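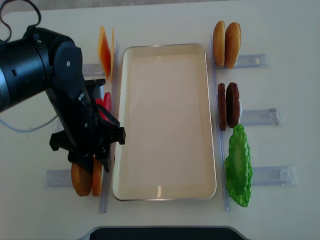

Call for Participants: Teleoperation Demonstrators, Sandwich Assembly Study

Print this page
E-mail this page

Sumlow invites applications from adults who wish to take part in a paid data collection study at its Sorkholm site. Participants will guide a robot arm by hand controls while it assembles a toy hamburger on a tray. The recorded examples will be used to train a learning system to carry out the same task without a human operator.

About the study

The study is directed by Roksolana Levchenko and forms part of the Wekmont program on food handling. The program currently holds 1,559 accepted demonstrations. The present call is intended to add a further 900, with greater variety in the order of ingredients and in the way each person approaches a grasp.

Each demonstration begins with an empty tray and the toy ingredients standing in clear holders on either side of it. The participant selects a piece, lifts it from its holder, and lays it in the tray.
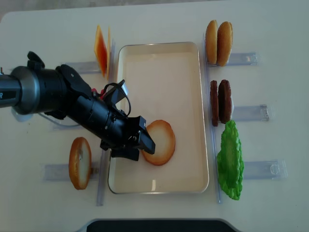 The bottom bun is placed first in every demonstration. After that, the order is given on a printed card, and the top bun completes the stack. A dropped piece does not end the attempt. Participants are asked to recover it if the arm can reach it, and to signal the session supervisor if it cannot. Recoveries are of particular value to the study and are paid at the same rate.

Participants will be expected to:

- attend 6 sessions of 70 minutes each during February
- complete a short training exercise before the first recorded session
- work at a steady pace and follow the card for each attempt
- return the ingredients to their holders between attempts
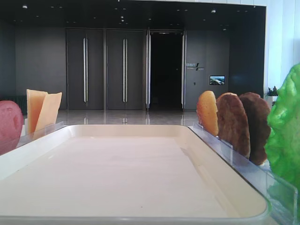
Eligibility

Applicants must be 18 years of age or older and able to use both hands comfortably for the length of a session. Normal or corrected vision is required. No experience with robots is necessary. Current employees of Sumlow may not apply.

Several steps call for patience. Bun halves stand in pairs, and the fingers must close on one piece without disturbing its neighbor. Participants may consult the wrist camera view while lining up a grasp.

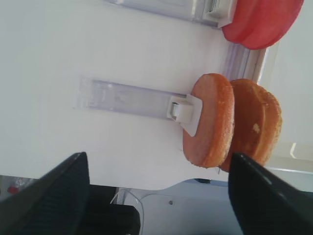 Wrist camera view of a pair of pieces in a clear holder, with the gripper fingers at the lower corners.

How to apply

Applications should be made in writing to the Yu Room, Sumlow, Sorkholm, and should state the applicant's age, preferred hand, and available hours. Sessions start at 9 a.m. and 1 p.m. Selected applicants will receive a consent form, which must be signed before training begins.

Print this page
E-mail this page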